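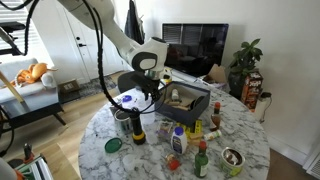

Is the Stalance round table worth it for a small living room? Worth the money if you like the marble look and can live with wiping it down a lot.

Had mine since October. White and grey marble pattern on top, looks smart, goes with everything. Ordered from Wieczorek, item 501, paid 163 quid with delivery. Box turned up a bit bashed but table fine.

Putting it together: easy enough. One Allen key, legs on, done before tea. Instructions useless, tiny drawings, ignore them.

Gets used for everything here. Sauce bottles, jars, cans, a torch, open boxes, whatever needs sorting out before it goes in a cupboard. Takes a lot of clutter for its size. Round edge is great, no more bruised hips.

Moans: oily rings show up on teh white bits. Vinegar wants wiping up quick. Heavy jugs I'd keep off the very edge, but thats me being fussy. Also wish it was a touch higher, bit of a stoop when you're sorting things.

Looked at the Plirkonell one as well, nicer legs, silly price. The Enditz was out of stock all through 2024, gave up waiting.

Four stars. Would buy again, maybe in the bigger size.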